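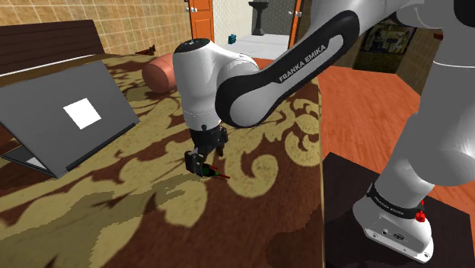 A brown and gold bedspread spread over the whole bed.

The guesthouses of Zukau still make their beds the old way

The first thing a guest in Zukau notices is the weight. You lie down under a blanket, a sheet and a patterned cover, and for a moment you feel like a letter inside its envelope. In most hotels the heavy cover disappeared long ago. In this small town it stayed, and the owners are a little proud of it.

I spent 5 nights there in May, in a house on the road to Litport. It has a long staircase, a breakfast room with green curtains and a cupboard where the spare covers lie folded with dried lavender between them. The oldest came from the Hubáček weaving works, which closed when the owner's children did not want to continue. At its best time the works employed 137 people, and almost every family in the valley had somebody at the looms.

To buy such a cover today is not simple. The one shop in Litport which still sells them asks 169 euros for a single bed, and a double must be ordered. Cheaper ones are sold at the market, but the lining is thin and after some winters the corners begin to curl.

Washing is the other difficulty. A full-size cover does not fit in a household machine, so the guesthouses send them together to a laundry, in spring and again before Christmas. Between these times they are hung from the windows in the morning, until ten o'clock or so, and brushed with a soft brush. Never in strong sun – the gold thread becomes grey.

In the evening my hostess folded the cover back in three parts and laid it over the foot of the bed. I tried to do the same at home with my own. It slides to the floor every night.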